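About Gorine Lab

We are a small research group in Doltitz, and we study how robot arms learn kitchen work in simulation.

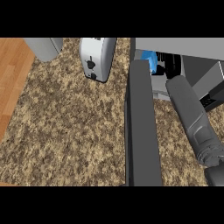 Why train in simulation first? A mistake costs nothing there, and we can repeat the same task many times before a real arm tries it.

Our method, Priritz, changes the position of objects a little in every run. In our last study we made 2,000 simulated runs and kept 1,011 for training – the others ended too early. We are now comparing the result with our older method, Nugroho.

Last updated: 1/20/21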